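Borninitz 演習プロジェクト サポート窓口
チケット 2119
件名:右手グリッパーの姿勢が途中で飛ぶ(ピンクの箱の課題)
状態:対応済み・経過観察
起票:Regula Gasser(学生チーム、データ収集担当)
担当:Mawuli Appiah(TA)

症状
両手グリッパーで机上作業を記録すると、右手側の位置姿勢だけが途中で跳ぶ。左手側は同じ時刻でもなめらか。再生すると右の軌跡が一瞬で数センチずれ、数フレーム後に元へ戻る。7月に入ってから目立つようになった。6月に録った積み木の課題では出ていない。

環境
・収集ソフト:Cloststead(演習用の配布版、設定は既定のまま)
・後処理:Bonthorpe の変換スクリプト
・マーカーキューブ:左右に各1個、印刷はチームで実施
・課題:机の上の箱をつかんで少し手前に引き、離す

再現手順
1. 左右のグリッパーを机の上に構え、キャリブレーションを実行する
2. 右のグリッパーを箱に寄せる
3. つかんで引く。手首をひねると出やすい
4. 変換後、右の軌跡を速度で表示する

当初は4回録って3回出た。エラー表示はなく、収集自体は最後まで終わる。ログには次の行が残る。

WARN pose_right: marker lost, hold last pose
WARN pose_right: reacquired, jump exceeds threshold

やりとり

Appiah 10:20
右だけなら、まずケーブルかキューブの取り付けを疑います。グリッパーとキューブを左右で入れ替えて録ってみてください。あと、作業中の姿勢がわかる画像を1枚お願いします。

Gasser 11:05
入れ替えました。入れ替えても右手側で出ます。左に回したほうのキューブは正常でした。ケーブルの差し直しも変化なしです。画像を付けます。

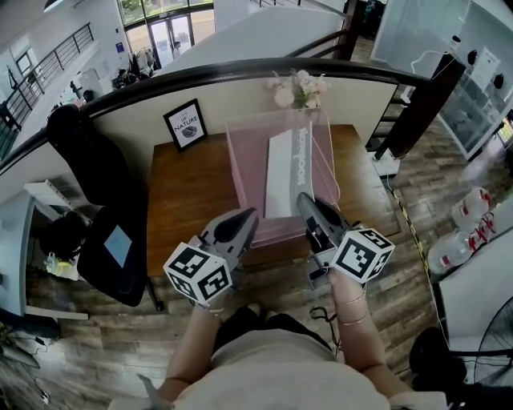

添付1:右のグリッパーの先を箱に当てたところ。箱のそばに透明なアクリルケースがある。

Appiah 11:40
ありがとうございます。入れ替えて右に残るなら、機材の個体差ではなさそうです。気になるのは透明ケースです。壁面が光を反射しているので、角度によってマーカーの白黒の境目が読めなくなったり、映り込みを別のマーカーとして拾ったりする可能性があります。切り分けとして次をお願いします。
(a) ケースを机から下ろして同じ動作
(b) ケースを戻し、箱だけ手前に離して同じ動作
(c) ケースも箱も元の位置、手首をひねらない
それぞれ同じ人が録ってください。

Gasser 13:30
結果です。
(a) 飛びなし
(b) 飛びなし。ただし警告の1行目だけ一度出た
(c) 飛びあり。回数は減った
ひねりだけの問題ではないようです。(b) の警告は、右のキューブが自分の腕で隠れたときと時刻が合っていました。

Appiah 14:10
(a) と (c) の差が大きいので、主因はケースの反射と見てよいと思います。(b) の警告は隠れによるもので、すぐ復帰していれば後処理で補間できます。もう一つ、露出の設定を教えてください。

Gasser 14:25
自動でした。6月の課題は窓のない部屋で、今の場所は吹き抜けの手すりのそばです。入口のガラス扉から外光が入ります。

Appiah 14:50
では露出を固定にしましょう。自動だと反射が入った瞬間に全体の明るさが動いて、マーカーの検出が不安定になります。固定値は Ehlers のチームが同じフロアで使っている設定を共有フォルダに置いてもらったので、そこから始めてください。再取得時の最大ジャンプ量も既定より厳しくして、超えた区間は捨てる設定にします。

対応内容
・露出を自動から固定に変更
・課題の配置図を修正し、透明ケースを机から外した
・右のキューブを上向きに少し起こし、腕で隠れにくくした
・変換スクリプトのジャンプ判定を変更(超過区間は破棄)
・録画前に、両手をゆっくり一周させて警告が出ないか見る手順を追加

確認結果
変更後に57本を録り直した。右の飛びは出ていない。隠れによる警告は残るが、いずれも短く、補間後の速度グラフに段差はなかった。

既存データの扱い
7月の分は最大200本が影響を受けている可能性がある。全部は捨てず、新しい判定で変換し直してから使う。破棄区間が箱をつかむ瞬間にかかるものは学習用から外し、ファイル名の一覧をこのチケットに追記する。6月の積み木の分は再変換しない。

未対応
・ケースを置いたまま録りたい課題が後半に一つある。つや消しのフィルムを貼って試す(Gasser)
・同じ警告が左で出たときの切り分け表がまだない(Appiah)
・夕方の外光での確認。今回の録り直しは全部日中だった

Gasser 17:15
再変換を始めました。終わるのは明日の昼ごろの見込みです。外すファイルの一覧はそのあと貼ります。

Appiah 17:30
了解です。一覧が付くまでチケットは閉じずにおきます。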